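Tromero ticket: label printer at Flurncombe drops jobs after sleep
Status: open, awaiting firmware
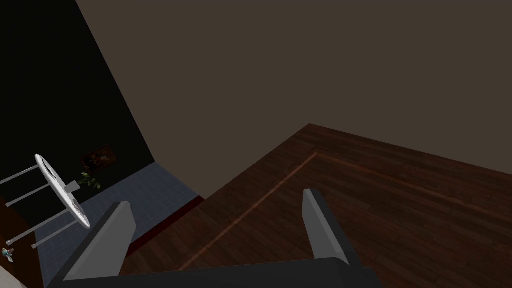
Fault occurs only when the printer has been idle for 20 minutes or more. First job after waking is accepted by the queue, then vanishes with no error. Second job prints normally.

Tried so far:
Replaced network cable. No change.
Moved to port 8 on the switch. No change.
Rolled Brendora driver back to version 6. Job now held for some 2 minutes, then lost.
Disabled sleep mode. No losses since.

Uddin asked to supply firmware. Leave sleep mode off until then.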